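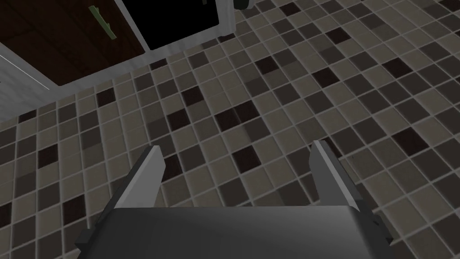 4. Software

4.1 Overview

This section covers the planner (Trereo), the mask cutter in front of it (Cuter) and the logging layer (Flukeo). Hardware model and contact settings are in Section 3 and are not repeated. All runs in this section are in simulation, in the Nwachukwu room set, 51 rooms, fixed furniture, small objects placed by script. Both arms are always loaded, even in tasks that only need one. This matters more than we expected, see 4.4.

The three parts talk through one message queue. Cuter reads the colour and depth streams and writes object masks with a confidence each. Trereo reads the masks, keeps a world model, and writes joint targets for both arms plus a base velocity. Flukeo reads everything and writes nothing. That last rule was broken twice during development and both times we lost a day to it, so it is now enforced at the queue and not left to good manners.

Rates. Depth and colour arrive together. Cuter keeps up with every second pair, Trereo replans when the world model changes by more than a set distance, and the arm controller runs in its own loop and never waits for either. If no new plan arrives within 3000 ms the controller holds the last safe pose. No blending, no guess at what the planner might have wanted. Just hold.

4.2 Views and what each one is for

Two kinds of view are used. The wrist view looks out past the fingers and is used for the last part of an approach. The body view looks over the torso and takes in both arms and whatever stands in front of them, and is used for choosing where to go in the first place. Early versions used the wrist view for both. Poor results. When the hand is pointed at floor there is very little in the image to plan against, and a regular grid of tiles is about the worst thing to match features on, as every corner looks like its neighbour. Irregular tile colours help a bit. Not enough to trust.

The fingers themselves are masked out before anything else is done. We use the known joint values for this and a small margin, not a learned mask. The margin is set by hand and is the same for both arms. A wider margin throws away good pixels between the fingers, exactly where the object should be; a narrower one leaves a thin strip of finger which Cuter then reports as an object with high confidence. We settled on the wide side.

Camera roll is a separate issue. The body view can end up strongly tilted with respect to the room, and we do not level the image first. Levelling costs resolution at the corners and the masks get worse. Instead the gravity direction from the base is passed along with each image, and all tests of the form "is this surface flat enough to put something on" are done in the world frame after projection. The masks live in the tilted image, the planner never sees it. Figure 4 is a typical case: nothing in the image is upright, and the planner handles it the same as any other.
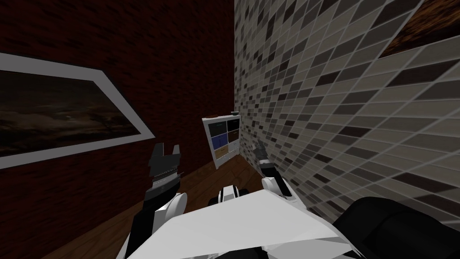 Figure 4. Body view with strong roll. Both grippers forward, coloured panel in the corner between the brick and tiled walls.

Corners such as this are where most of our tests start, for a dull reason: two walls and a floor give three good planes, and a plane fit is cheap. Once the three planes are found the room frame is fixed and drift in the base pose can be taken out. The order of fitting is floor, then the wall with more inlier points, then the other wall. If the second wall is covered in pictures the fit still holds, since frames are thin against the wall, but the inlier count drops and the threshold has to be loosened. It is loosened once only. After that the corner is rejected and the base turns to look for another.

4.3 Cuter

Cuter takes an image pair and returns masks. Inside it is an ordinary segmentation net with a small head for object edges, trained on rendered rooms that are not in the test set. What we changed is the step after. The raw masks tend to split one piece of furniture into several when its front is painted in blocks of different colour. A cupboard with four or six coloured panels comes back as four or six objects. To the planner that is a stack of boxes, and it will happily try to lift the top one.

The merge step looks at depth across each shared mask edge. No step in depth, same surface normal within tolerance: merge. Otherwise keep apart. Colour is ignored here on purpose. Printed marks and lettering on a front are ignored in the same way, they have no depth. The merge is run once from the largest mask outwards and not repeated, as repeated merging sometimes ate the skirting and then the wall.

Ekwueme wrote a second version of the merge which keeps the panel split as a child list under the merged parent, so that a door can still be found as a door when the task asks for one. This is the version used in all reported runs. Parent for collision, children for handles. It roughened the interface a little (the planner has to say which level it wants) but removed a whole class of odd failures.
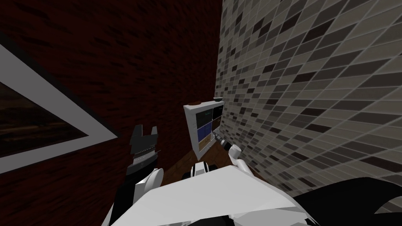

Small objects on top of furniture are the other half of the problem, and the merge step works against us there. A low dish has almost no depth step at its rim when seen from the side, so by the rule above it should be merged into whatever it stands on. We therefore run the top surface as a special case. Once a parent has a flat upper face, any mask that lies on that face is kept out of the merge unless it is very large compared with the face. The view above has both kinds of object we care about. The reddish-brown dish is nearly edge-on and gives a thin ellipse, so its mask is a few rows high and its depth is mostly noise. The bowl at the far right end has a pale rim over a darker body, which gives Cuter a strong colour edge halfway down one object, and it also sits close to the tiled wall. For objects of the first kind we keep the mask but mark the height as unkown, and the planner must get a second view before it may choose a grasp. For the second kind the rim and body are joined by the fitted axis: if both parts share one vertical axis they are one object. Distance to the wall is then passed to the grasp sampler as a hard limit on finger width.

4.4 Trereo

World model first. Planes, boxes, and a free-form point set for whatever is left over. Walls and floor are planes and never expire. Furniture parents are boxes and expire only if a view that should contain them does not. Small objects expire quickly. The arms are in the model as well, always both.

The reason for the last point. With one arm working, the resting arm is easy to forget, and in a body view it hides part of the scene. The first planner treated hidden space behind the resting arm as free. It would then swing the working arm through it. The present version treats it as unknown, and unknown space costs more than free space but is not forbidden. Forbidding it left the robot stuck in most corners, because with both arms up there is hardly any path that doesn't cross something hidden.

Grasp choice is by sampling. Candidate poses are drawn around each small object, the ones that fail the finger width limit are dropped, then inverse kinematics for both arms, then a ranking on path cost. Ties go to the arm that moved last. We tried ties to the nearer arm. It made the robot switch hands in the middle of a task, twice in one run in the worst case, and the logs were a misery to read.

Approach is in two parts. A coarse move on the body view puts the hand near the object with the fingers open. Then control passes to the wrist view and the remaining error is servoed out. The handover needs the object mask in both views. If the wrist view has nothing but floor in it the handover is refused, the hand backs up along its own axis and the coarse move is done again with a new sample. One retry, then fail.

Gripper opening is fixed during the coarse move. Fully open, always. Part-open fingers gave shorter paths in clutter but the finger margin in 4.2 was tuned for full opening and would have needed a table. Not done.

4.5 Flukeo and replay

Every message is written with the queue time and the simulator time. Replay uses simulator time only. A run can be replayed with any one part swapped out, which is how most of the numbers in Section 5 were made: same images, new Cuter, old Trereo, and so on. Replay with a new planner is of course only valid up to the first point where the new plan differs, and Flukeo stops there and says so.

The frozen version of all three parts is dated September 18, 2022. With it we ran 1104 episodes, of which 868 ended with the target object inside the goal region. An episode that is stopped by the hold rule in 4.1 is counted as a failure, also when the held pose happens to be a good one. Failures were labelled by hand from the replay by two of us, seperately, then compared. Where the labels differed the run was replayed again with the masks drawn over the images, and that setttled nearly all of them. The rest carry both labels in the tables.

Known gaps. Glass and gloss-black fronts return bad depth in our renderer and Cuter cannot tell a dark recess from a dark panel; such regions are passed on as unknown. Objects that touch each other on a top surface are merged more often than they should be. The child list is not updated when a door moves, so a task with an opened door needs a fresh view before the next grasp. The timing of that fresh view is set by hand for each task and we have no good rule for it yet.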